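Wrist camera policy does well on the bench but falls apart inside a PC case - is my evaluation wrong or my method?
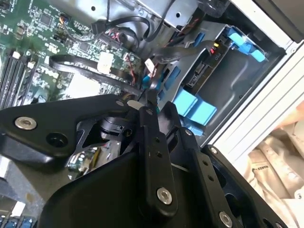

Posted by Hawi Zeleke, April 14, 2022

I'm in the second year of a part-time research degree and I've got myself in a muddle over a result, so I'm hoping somebody has been down this road. The project is about taking old desktop computers apart with a robot arm for recycling. My bit is small: unplugging things. The arm looks through one small camera on the wrist, I drive it by hand to record demonstrations, and then I train a network to copy me. Plain behaviour cloning, nothing clever, with the last few images going in and a short run of arm movements coming out.

The cases are a nuisance in the way you'd expect. You've got the motherboard with the memory slots on one side, the drive cage on the other, and a tangle in between: black power cables going over the top into the cage, a flat cable running across the board, thin red and black wires to little connectors, and that white four-pin power plug sitting right in the middle of it all. The drive bits are held with light-blue plastic clips, which I was pleased about because they stand out so well against the grey metal (more on that in a minute, it may be part of my problem).

I recorded 1187 demonstrations. Most of them were done on a bare board screwed to a bench plate, because it's so much quicker to reset, and only 141 were done inside a proper case. I trained on the lot together. On the bare board it gets the plug out 33 times out of 40, which I was over the moon about. In a case it managed 9 out of 40, and a good few of those I'd call lucky.

What it does wrong is quite consistent. It comes in at a sensible angle, gets over the board, and then slows down and dithers a little way above the plug. Sometimes it drifts towards the drive cage and just stops there. It hardly ever crashes into anything, it simply never commits.

My supervisor thinks I need more case demonstrations, full stop. I think there might be something off in how I'm testing, because my validation loss is lovely and low for both kinds of data. I don't want to spend all of May recording if the number I'm looking at is rubbish. So what would you check first? And is there any point in me adding a second camera, or is that cheating for a method that's meant to be wrist-only?

Things I've already tried: training for longer (no change), bigger images (slightly better, much slower), and random colour changes on the images (made the bench worse and the case a tiny bit better, within luck I think).

Posted by Ultan Mac an tSaoi

Hello Hawi. I did something close to this for my thesis, with wall sockets instead of computers, and I lost a whole winter to the same thing, so you have my sympathy.

First, stop looking at validation loss. I mean it, turn the plot off. In behaviour cloning the loss tells you how well the network copies you when it's sitting exactly where you sat. Once the arm is moving by itself it makes a tiny error, ends up somewhere you never went, makes a bigger one, and off it goes. On a bare board that hardly matters, as there's room all round and it can wander back. In a case you drove it down one narrow path every time, I'd guess, and a centimetre to the side it has never seen anything. Low loss and bad trials sit together perfectly happily.

How did you split your data, by the way? If you pulled single images out at random for validation then you've got neighbours of the same demonstration on both sides and the loss is worth even less. Split by whole demonstration at the very least. Better still, split by computer: keep one or two cases out of training altogether. When I did that with my sockets the pretty curve vanished overnight and I was quite upset, but it did start to agree with what I saw on the bench.

The dithering I recognise. Two things cause it, in my experience. One is you. If you slowed down to have a think before going for the plug, and everyone does, the network learned the pause as well as the movement. It gets to the pausing place, sees nothing changing, and carries on pausing. Go through your recordings and cut out the stretches where the arm is hardly moving. It took me an afternoon with a simple speed threshold, and it was the biggest single gain I had from anything. Be careful not to trim the moment where the gripper closes, mind you, or you'll teach it to skip the grasp. I did that too.

The other cause is that you approached the plug in two different ways. Say half the time you went round the flat cable on one side and half the time on the other. Averaging those gives you straight down the middle, slowly. Pick one way and stick to it, or use a model that can hold more than one answer.

On your numbers: 9 out of 40 and 33 out of 40 is a real difference and you needn't worry about that. But if your next version gets 13 out of 40, please don't write it up as an improvement. With 40 trials that's well inside luck. I'd also score the stages separately (got above the plug, touched it, gripped it, pulled it free) since a plain pass or fail throws away nearly everything you'd like to know. You could find you're at 35 for the first stage and 10 for the second, and then you know where to dig.

And your supervisor isn't wrong, you do need more case data. I'd just want it to be different case data. Start some demonstrations from bad places on purpose: too far over by the drive cage, too high, slightly twisted. Then drive it back and carry on. Thirty of those did more for me than several hundred clean ones. Throw away the part where you drove it into the bad place and keep the recovery.

Posted by Ruben Prins

more data. also check your exposure is locked, ours was on auto and every time the wrist went near bare metal the picture changed brightness. cost us 2 weeks

Posted by Philomena Daly

I agree with most of what Ultan says, especially about the pauses, but I'd look at the camera before doing any more recording, because it's cheap to check.

A wrist camera inside a case has the gripper taking up a great big piece of every picture. Those black plates and arms and screw heads hardly change from one image to the next, so they carry next to no information, and the board and the plug get squeezed into what's left over. On the bench that's fine. In the case, the leftover part also has to hold the cage, the cables, the clips and the edge of the chassis. I'd try two things. Crop the picture to the part where the work happens and feed that in as a second input alongside the full one. And mask the gripper out with a flat colour in one training run, just to see. If nothing changes, good, it wasn't using it. If the bench result drops, it was leaning on something in there, and in our case that was a reflection! We had a shiny bit of metal between the fingers and the network was reading the distance to the table from it. Great fun to find out, dreadful for the paper.

As for your light-blue clips, I suspect you're right to be nervous. Bright colour next to grey metal is the easiest thing in the picture to lock on to. If the clips sit in the same place relative to the plug in all your training cases, the network may be steering by them, and then you test on a machine where they're a bit further over and it heads for the cage and stops. Which is what you describe! The test is easy: stick grey tape over them and run ten trials. Then take the tape off and move to a case that has no blue in it at all.

About the second camera, it isn't cheating if you report both. I'd happily read a paper that says wrist-only gets this, wrist plus overhead gets that, and this is why we want wrist-only anyway. The overhead view struggles in a deep case in any event, as the arm blocks it just when you need it.

One small disagreement with Ultan. I wouldn't throw away the drive into the bad place entirely. Keep the recordings, leave them out of training, and use them later if you want to teach something to notice when it's going wrong. I deleted mine and I'm still cross about it.

Reply from Hawi Zeleke

Thank you all, this is brilliant. Ultan, yes, I split by single image. I feel a bit silly. I've redone it by computer and the case loss is now horrible, so at least it agrees with the arm. I've also had a look at the speeds and there's a lovely long pause above the plug in nearly every case demonstration - me leaning over to see what I was doing, I should think.

Ruben, exposure was on auto. It's locked now.

Philomena, I've got the grey tape out and I'll do the ten trials before I record anything else. Do you mask the gripper by hand, or is one fixed shape good enough when the fingers open and close?

Reply from Philomena Daly

One fixed shape, drawn for the fingers fully open and a bit generous round the edges. You lose a sliver of picture when they're shut, but it never mattered for us.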